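Einführung in die Raumfahrttechnik
Handout zu Sitzung 3: Lageregelung kleiner Satelliten

Stoff der letzten Sitzung (Bezugssysteme, Eulerwinkel, Quaternionen) wird vorausgesetzt. Wer damit noch Schwierigkeiten hat, rechnet bitte zuerst die Aufgaben aus dem August-Vorkurs nach.

1. Begriffe

Lage: Orientierung des körperfesten Systems gegenüber einem Bezugssystem. Die Lage sagt nichts über die Position auf der Bahn.
Lagebestimmung: Ermittlung der Orientierung aus Messwerten, meist von Sonnensensor, Magnetometer, Sternsensor und Drehratensensor.
Lageregelung: Erzeugung von Drehmomenten, die den Satelliten in die Solllage bringen und dort halten.

2. Störmomente

In niedrigen Bahnen wirken vor allem Restatmosphäre, Gravitationsgradient und das Erdmagnetfeld, sobald der Satellit ein eigenes magnetisches Dipolmoment besitzt. Der Strahlungsdruck der Sonne gewinnt mit der Bahnhöhe relativ an Bedeutung, weil der Luftwiderstand stark abnimmt. Bei der Auslegung addiert man die ungünstigsten Beträge, auch wenn sie selten gleichzeitig auftreten.

3. Aktuatoren

Reaktionsräder tauschen Drehimpuls mit dem Satellitenkörper aus. Der Gesamtdrehimpuls ändert sich dadurch nicht. Ein dauerhaft wirkendes Störmoment führt deshalb zur Sättigung, und das Rad muss entladen werden. In niedrigen Bahnen geschieht das üblicherweise mit Magnetspulen. Deren Moment steht immer senkrecht zum lokalen Magnetfeld, um die Feldrichtung selbst lässt sich also kein Moment erzeugen.

4. Übungsaufgabe

Der Übungssatellit Gerkier hat eine Masse von 14 kg und trägt 3 Reaktionsräder in orthogonaler Anordnung. Das Trägheitsmoment um die z-Achse entnehmen Sie dem Datenblatt Brandes.
a) Bestimmen Sie die Raddrehzahl nach einem Schwenk um 33 Grad mit anschließendem Stillstand. Das Rad war zu Beginn in Ruhe, Störmomente werden vernachlässigt.
b) Begründen Sie, warum der Ausfall eines Rades hier den Verlust einer Regelachse bedeutet.

Abgabe: 9. Oktober 2026, im Kursordner Donitbridge.
Vorbereitung: Skript Justley, Kapitel Sternsensoren.

Sternsensoren vergleichen helle Punkte auf dem Detektor mit einem Katalog. Ein einzelner Stern liefert nur eine Richtung, die Drehung um diese Richtung bleibt offen. Ein paar winzige helle Flecken auf schwarzem Stoff wie bei der Klammer links ergeben noch keine Lage, solange ihre Zuordnung zum Katalog fehlt. Auch die Verzeichnung der Optik muss vor dem Vergleich korrigiert werden, sonst stimmen die Winkelabstände am Bildrand nicht. 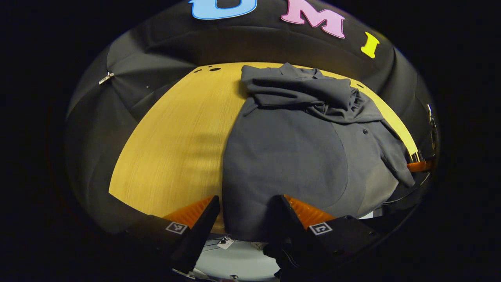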